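4. Adding a film and writing your first review

Before you start this section, your Zotarau account must be active and you must be signed in. If the name in the top corner is gray, go back to section 3 and confirm your e-mail address.

4.1 Find the film

1. Open the Catalog tab and type the title in the search field. The original title gives better results than the translated one.
2. Check the year and the director. Many films share a title, and a remake often stands directly under the older version.
3. Press Select. The film page opens with an empty review box on the right side.

Note: The classic cinema shelf, called Sandolach, holds 1,508 titles at present. If your film is not there, use Request a Title. Requests are read by Despina Bošković, our catalog editor, and new films are added at the start of each month. The next update is in April.

4.2 Write the review

1. Choose the version you watched (theater cut, director's cut, television cut). This step is easy to forget, and the running time on your review will be wrong if you skip it.
2. Write your text in the box. The limit is 4,000 characters with spaces. A counter becomes red when you pass it.
3. Mark every sentence that reveals the ending. Select the words and press Hide. Readers will see a gray bar, and they can open it with one click.
4. Give a rating from one to ten. You may leave it empty — the review will be published also without a number.

Caution: The box does not save your text by itself. If you close the page before you press Save Draft, the text is lost and our support team cannot bring it back.
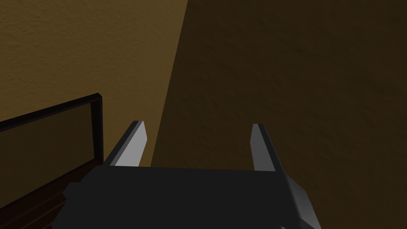 Can I change my rating after the review is published?

You can change it two times. Open My Reviews, choose the film, and press Edit Rating. The old number is removed from the average during the night, so the film page may show the earlier average until the next morning.

4.3 Quotes and subtitles

If you quote dialogue from a foreign film, please write which subtitles you used. The same line can sound very different in two translations, and other members like to compare them.

1. Place the cursor after the quote.
2. Press Add Source and choose the edition, for example Sarıgül or Emow.
3. If the edition is not in the list, type its name by hand.

Note: A quote can have at most eight lines. Longer quotes are returned to you as a draft.

4.4 Publish

1. Press Preview and read the text once more. Check the hidden sentences especially.
2. Press Publish. The review appears on the film page and in your profile.

To remove a review, open it and press Withdraw. Comments from other members are removed together with it.

Section last changed: Mar 23, 2019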